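Wileck Bench Cell

Single-arm cell for handling capped bottles at a packing or sampling bench. The arm is fitted with a two-finger gripper and a wrist-mounted depth camera. It bolts to a standard bench and runs from a wall outlet.

What changes on shift: the operator stops lifting and placing each bottle and takes over loading, label checks and clearing stops. Humis put two cells on its sampling line in August. Line lead Pornthip Sriwong moved one person per shift from the bench to inspection, and no jobs were cut. The cell handled 1,427 bottles in its first week, with 104 stops, most of them cleared by the operator at the bench.

Operator training takes one morning. Janelle Cabanatuan runs the sessions and can hold them at your site.

Spare finger sets ship separately. Order code 1320.

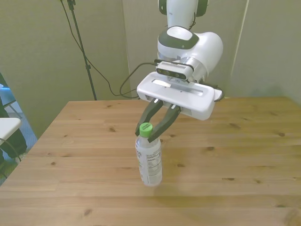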